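Collection notebook, bench 2
Sep 27, 2020

Came in on the weekend because the building is quiet and I wanted one long session without people borrowing my screwdrivers. Keyvan joined remotely for the first hour, then wandered off to have a life, so most of what follows is me.

Where we are

The target for the tabletop set is 3000 episodes before we retrain. We've been adding to it since May in fits and starts, and I went through the whole pile on Friday night with a cup of tea and a growing sense of doom. So many of the early ones are near copies of each other! Same start pose, same object in the same spot, same lazy arc over to the plate. The policy learned that arc beautifully and will happily perform it when the object is somewhere else entirely. Shahla had said as much back in the summer and I owe her a coffee.

So, new rules for today. Before every episode I shuffle the layout, and I don't get to pick it — I pull a card from Shahla's deck (index cards, her handwriting, one of them has jam on it) and put things where the card says. The arm starts from one of 8 poses, also by card. It slows me down a lot and I grumbled for the first hour, but the spread on the start position plot looks so much better that I've stopped grumbling.

Teleop notes

Turned the translation gain down a bit on the leader side. I overshoot less, and my wrist hurts less by the afternoon. Rotation gain I left alone. Keyvan thinks we should drop that too, but when I tried it I ended up re-clutching in the middle of every approach, and those little pauses go straight into the data. I'd rather have a slightly wobbly human than a human who freezes halfway down. If anybody feels strongly, write it here in the margin and we'll try both ways next week.

The Trirkis logger hung twice this morning, both times right after I renamed a session while it was still open. Don't do that. Close, rename, reopen. No files lost, just my patience.

I also changed how I cut the episodes. The recording used to end the instant the fingers opened, and now I back the arm off and hold still for a moment before I hit the pedal. The Stalletport people do theirs that way and their policies seem to know when they're done, while ours hovers like a nervous waiter.

Labels

Instructions are typed after the episode now, looking at the replay, not before. I kept writing "put the bread on the plate" and then doing something a bit different. Two wordings per episode, please, and let them sound like a person said them. "Pop the banana on the pink plate" is great. "Execute transfer of banana" is going straight back to whoever wrote it (Keyvan).

If an episode has a fumble and a recovery, keep it and tag it "recovered". If I gave up, tag it "abandoned" and leave it in the raw folder. Please don't delete anything from raw, even the embarrassing ones.

Tally

55 kept, 5 abandoned. Three of the abandoned ones were me grabbing too high, and the other two were plain impatience before lunch. Kept ones are already copied to the Kiani drive, and the card numbers are in the session sheet next to each episode.

Layout that's giving me the most grief is the one with the toy bread, the banana, the pink plate, and the purple foam cube in the big bin. The cube sits near the bin wall, so a straight-down approach wants a lot of care with the finger on that side. I want a good batch of these with the wrist turned both ways.
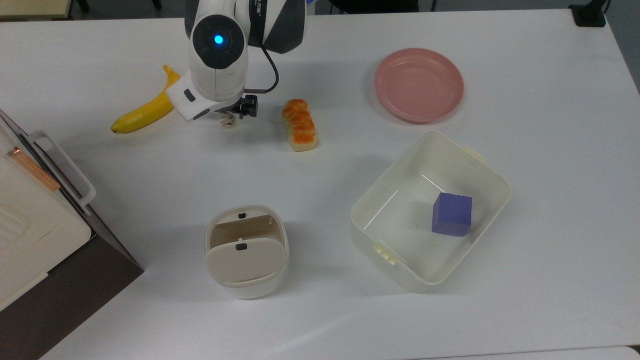

For next session

Print more cards, with extra ones for the cube up against different walls of the bin.
Ask Avex whether the spare finger pads have shipped.
Shahla to watch twenty of today's replays cold and write her own labels, so we can compare with mine.
Keyvan to look at the logger rename thing, or at least make it complain before it hangs.
Try the small container with the hinged lid as a target, lid open to begin with. I'm leaving lid closing for later, my nerves can't take it yet.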